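How to sort and store a play food sandwich set

Play food goes missing one slice at a time. A set that lives loose in a toy box soon has no cheese and too much bread. Clear bins and one plate will keep a sandwich set together, and a child can pack it up alone once the places are settled.

What you need

A clear, open-topped bin for the loose pieces, and a second one if the set is large
A plate with a raised rim
A low table with some free space
A damp cloth and mild dish soap

Steps

1. Clear the table and wipe it down. A light-coloured top makes small pieces easier to spot.

2. Set the plate down first, with a bin beside it. If you have two bins, put one on each side of the plate.

3. Turn a rectangular bin so a short side faces the child. Small arms can then reach in without leaning across the other things.

4. Build the sandwich on the plate, starting with a slice of bread. Add lettuce, meat and cheese in any order. 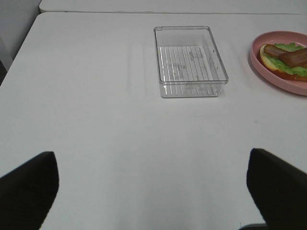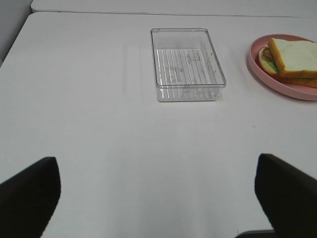
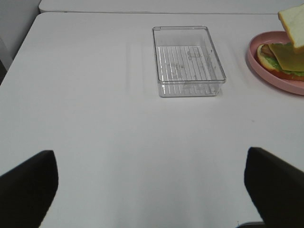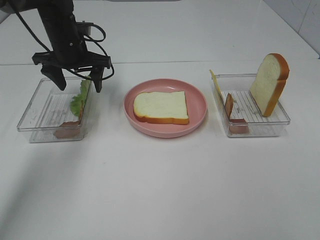
Clear bins on a white table; the pink plate is in all four pictures.

5. To pack up, take the sandwich apart from the top and put the pieces in the bin. Stand thin pieces such as lettuce against the side, where their colour shows through the plastic.

6. Check for missing pieces before the bin goes back on the shelf.

Cleaning the bins

Clear plastic scuffs easily. Wash it by hand in 500 mL of warm water with 2 drops of dish soap. Run the cloth along any ribs in the bottom, where crumbs and grey marks collect. Air dry upside down.

Felt pieces should be spot cleaned only. Leave them out overnight before you put them away.

Last updated 26 Oct 2026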